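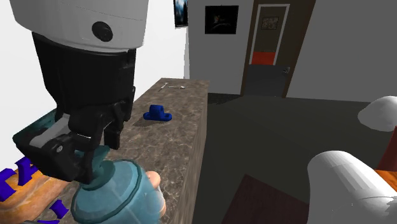
How much money do you need to start playing small-stakes poker online?

Less than the forums tell you and more than I started with. If you're playing the lowest cash tables, thirty buy-ins will see you through most bad runs, and at those stakes thirty buy-ins costs less than a decent pair of shoes. I started with two buy-ins and a lot of confidence, and had neither by bedtime.

I get asked this more than anything else, usually by people who've heard I keep a spreadsheet and assume that means I know what I'm doing. The spreadsheet has 813 sessions in it now. It is very tidy. It has coloured tabs. What it mostly records is a man losing slowly, then less slowly, then winning a bit, then moving up a level and losing at the new speed.

The moving up is where it goes wrong, for me and for everyone in our Uscombe home game who also plays online. Yaqin Shi has a rule that she only moves up when she has forty buy-ins for the next level, and moves straight back down when she hits twenty-five. She has followed it for years and it has worked for years, and she is quite annoying on the subject. Tsung-han Mok has a rule that he moves up when he feels like it. He calls this taking a shot. I've watched him take a great many shots.

My own rule used to sit somewhere between the two. On paper I was Yaqin. At one in the morning, four buy-ins down and sure that the players one level up would "respect my raises", I was Tsung-han with worse cards. For anyone wondering, they did not respect my raises. They didn't respect them in June, when I dropped 29 big blinds with second pair against a man who had folded every hand for an hour, and they haven't grown any fonder of them over the winter.

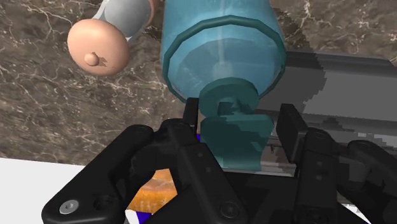 Page 2 of 3

So what did change? Dull things, mainly. I moved the bankroll out of my ordinary current account, where it had been living alongside the gas bill and getting confused with it. It now has its own little account that I top up once a month with a fixed sum, whether I've won or lost. If the little account is empty, I don't play until the first of the month. I've been skint in poker terms for three weeks at a stretch, and used the time to paint the hall.

I also set a stop-loss of three buy-ins a session. Hok-lam Lai, who is the only one of us to have made any real money at this, thinks stop-losses are superstition. His argument is that if the table is good and you're playing well, being down doesn't matter, and you should stay put. He's right, of course. The trouble is the "playing well" bit. Hok-lam plays well when he's losing. I play like somebody trying to get served at a crowded bar. I need the rule, and he doesn't, and we've agreed to stop discussing it over food.

The other thing was volume. I used to look at a good week and decide I'd cracked it, or look at a bad one and go shopping for a new strategy book. I own a lot of strategy books. Now I don't look at the graph until I've played another 2,000 hands, which still isn't anything like enough to prove a point, but it does stop me rebuilding my whole game on account of one set of kings running into aces.

I tried Rurelo for a bit as well, the tracking program Kai-wen Kan keeps going on about. It's good. It told me I call too much from the small blind, and I said I knew that, and it went on telling me in a series of increasingly red charts. I let the trial lapse. I do call less from the small blind, though, so I suppose it got through.

If you want numbers to copy, take Yaqin's. Forty to go up, twenty-five to come down. For tournaments you want a lot more than that, a hundred entries at the very least, because you can play perfectly sensibly and not see a final table for months. For the fast three-handed ones with the spinning prize, I don't know what to suggest. A job, possibly.

Next time I'll get on to table selection, or how I came to spend a whole evening sitting to the left of the best player on the site thinking what a nice quiet chap he was. Yanling Xiong has promised me her notes on the subject and they're apparently in a drawer somewhere.

Posted 17 January 2019 in Poker, Money
Older: The home game gets a proper table, at last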